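4. The open afternoon at Pilbridge

4.1 How the visit came about

The interviews reported in the previous section were all carried out away from any machine, mostly over tea in the visitors' own kitchens or in the back room of the library, and we had begun to feel that we were asking people to talk about something they had only ever met in films. Josiane Bodin, who had run most of those conversations, was the first to suggest that we simply bring everyone to the workshop in Pilbridge and let them watch the arms at their ordinary work for an afternoon. We are very glad she did, as a good deal of what we now believe about first impressions comes from that one visit in September.

Invitations went out to 172 people on the Wasance mailing list, and we set the group at 25, which is as many as can stand in the workshop with a clear view and still leave room to walk. They came in the early afternoon, were given a drink and a name badge, and were taken through in small parties by Suryani Krishnan and Amirul Khoo. We had asked both guides to keep their introductions short and to answer whatever was put to them in plain words. There was no stage and no script to speak of - the visitors stood around the table, the arms moved, and people talked.

4.2 The table and the task

The demonstration used the same table-top station as our everyday sorting and handling work, and we made a point of not tidying it into something grander than it is. Figure 4 gives three views of it. 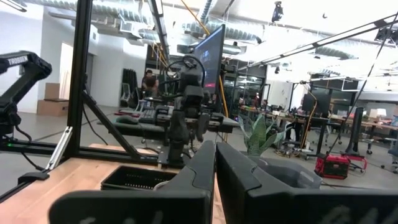 Our visitors' first questions were hardly ever about the arms. Several of the early parties wanted to know who worked in the room, whether it was always this cool, and what we did when the lights were off. We had half expected this from the kitchen interviews, where talk of robots so often drifted into talk of workplaces. The snake plant behind the grey bin had more remarks made about it in the first hour than the two fingers in front of it, and Suryani Krishnan wrote in her notes that people "seemed to settle once they had found something they would have at home". The monitor, the keyboard and the mouse on the far side of the table did much the same job for those who worked in offices. We would not want to build a theory on a houseplant, but we do think the ordinary things in a room deserve a line or two in reports of this kind, and they seldom get one.

The task itself was a plain one. An operator guided the arms through the handling of light plastic containers of the sort one can buy in any household shop: lining up with one, closing on the rim, lifting it a little way and setting it down again in a different spot. We chose containers for two reasons. Everybody has picked one up, so everybody has an opinion on how it ought to be done, and a dropped one does no harm. Amirul Khoo had also pointed out, quite rightly, that our usual small metal parts would be invisible to anybody standing in the second row.

Each party saw 4 short runs. In the first two the guide said nothing at all, and in the last two he or she talked through what the arm was about to try. Aisyah Tarigan sat to one side with the comment sheets and noted remarks as they were made, word for word where she could manage it, and marked which run they belonged to.

4.3 What the visitors said

The silent runs drew the more guarded remarks, which will surprise very few readers. People lowered their voices. One man said that he felt he ought not to distract it, and a retired teacher told Aisyah Tarigan that she kept wanting to reach in and help. Pauses were the hardest thing to bear. When the arm stopped over a container while the operator judged the next movement, visitors tended to take the stillness for a fault, or for thinking, and we heard both readings from people standing side by side.

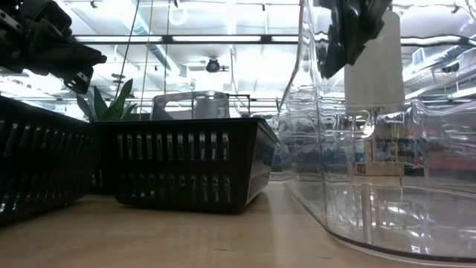

Once the guides began to speak, the pauses lost much of their weight. A simple sentence such as "we are lining up with the rim now" was enough, and in later parties the visitors started to supply such sentences themselves, sometimes before the guide had opened his mouth. There was a good deal of friendly advice too - go lower, come at it from the corner, try the other hand - and Qistina Pelupessy, who was operating for most of the afternoon, took up as much of it as she safely could. She told us afterwards that she had enjoyed being told what to do by strangers far more than she had feared.

Clear plastic deserves a separate mention. Visitors told us again and again that they found see-through containers hard to judge by eye, and a number of them went on to ask whether the machine had the same trouble. It is a very good question, and one that our earlier paper on the Prumus handling trials spent several pages on. Hearing it come up unprompted from people with no technical background was one of the real pleasures of the day.

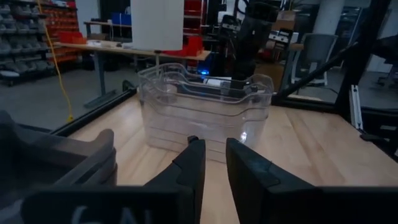

Figure 4. Three views of the table-top station at Pilbridge.

4.4 Limits of the visit

We should be plain about what one afternoon can and cannot show. The visitors chose to come, they were kindly treated, and they met the arms in the company of people who are fond of them. The comment sheets held room for 500 characters per run, and some of our more talkative guests ran out of space and carried on in the margins, where their handwriting has not always been easy to follow. The order of the runs was also the same for every party, so we cannot separate the effect of the guide's talking from that of simply having watched for longer. A second visit, with the order changed about and with guests drawn from the Rondonuwu evening classes, is being arranged, and we hope to report on it together with the follow-up interviews.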